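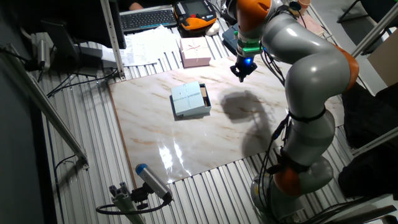

大理石調の天板と作業用アーム

台所の天板の手入れについて

平素より当ブログをご覧いただき、誠にありがとうございます。本稿では、先般よりお問い合わせの多い、石材天板の日常の手入れについて記します。

筆者宅の台所は、昨年11月に天板を天然大理石へ改めました。施工はドレルビー社に依頼し、見積りから引渡しまで5週間を要しております。費用の詳細は前回の記事に掲載しておりますので、そちらをご参照ください。

大理石は酸に弱く、レモン汁や酢が付着したまま放置いたしますと、表面の艶が失われます。付着した際は速やかに水拭きを行い、続いて乾拭きをしてください。洗剤は中性のものを薄めて使用いたします。クレンザーおよび研磨剤入りのスポンジの使用はお控えください。

油染みにつきましては、重曹を水で練ったものを塗布し、ラップで覆って一晩置く方法を採っております。筆者の場合、オリーブ油の染みは2度の処置でほぼ目立たなくなりましたが、コーヒーの輪染みは現在も残っております。

撥水剤の再塗布は年に一度といたしました。塗布後は60分ほど置き、余剰分を布で拭き取ります。布は1枚1,000円前後のものを使用しておりますが、古い綿のシャツでも差し支えございません。

なお、目地の補修に関しては、潘佩珊氏より御影石との違いを含めてご教示をいただきました。内容を整理のうえ、次回掲載いたします。

2021年11月6日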